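Keeping Games Kit Clean at Home

Most of what goes wrong with a console or a gaming PC in an ordinary living room is dust, crumbs or a cable that has been bent once too often. What follows are the jobs I do at the kitchen table, with things already in the cupboard.

Before you start
Switch off at the wall and pull the plug. Take the batteries out of anything that has them. Lay down a tea towel so that small screws don't roll, and have an egg box handy to keep them in order.

Controllers
Wipe the shell with a cloth that has been dampened and wrung out hard. A wooden cocktail stick will lift the line of grime out of the seam, but run it along the gap and don't push it in. For sticky buttons use a cotton bud with a little isopropyl alcohol on it, then press the button twenty times or so while it dries. My old Clulell pad had a trigger that stuck for a whole winter and this was all it needed. Leave rubber thumb grips out of it, as alcohol can make them go tacky. Warm water and a drop of washing-up liquid will do for those.

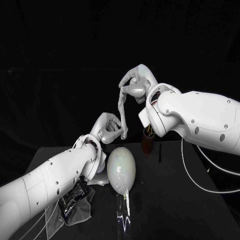
A reader from Wistcombe wrote in to say that she gave up on cotton buds years ago, after one left fluff under the shoulder button of her son's controller, and now uses a folded scrap of old pillowcase over the end of a lolly stick. I have tried it and it works well on flat buttons. It is too thick for the ones with a narrow gap.

Keyboards
Turn it upside down over the bin and tap the back. If that isn't enough, take a photo of the layout first and then pull the keycaps. I have a full-size Van Acker with 121 keys, and the photo saved me an evening of guessing. Put the caps in a bowl of warm soapy water for 40 minutes, rinse them in a sieve and leave them overnight on a towel. Don't put them on the radiator. The long ones — space bar, shift, enter — sit on wire clips which bend easily, so I leave those in place and clean around them.
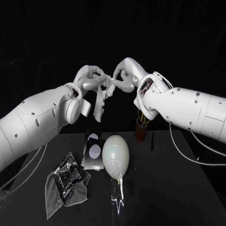
While the caps are off, go between the switches with a dry paintbrush. A 1-inch one for gloss is stiff enough. Work from the top row down so you aren't pushing dust back over what you've done.

Old cartridges
If a game won't load, clean the contacts before you blame the console. Dampen a cotton bud with alcohol, rub along the metal strip, and finish with a dry one. Blowing into them puts spit on the contacts. Store them upright, like books, away from the outside wall if your house gets damp.

Fans and vents
Vacuuming the outside grilles every 3 months is enough unless you have a dog. Use the soft brush head. If you use canned air inside a PC, hold the fan blades still with a finger and keep the can upright. My shelf leaves 115 mm behind the console and I would not want less.

Cables
Coil them loosely and fasten with a strip of hook-and-loop tape. The Birach ties sold for garden use are cheaper than the ones sold for computers and can be cut to length. Label both ends of each cable with masking tape and a biro, and replace the labels when the writing fades.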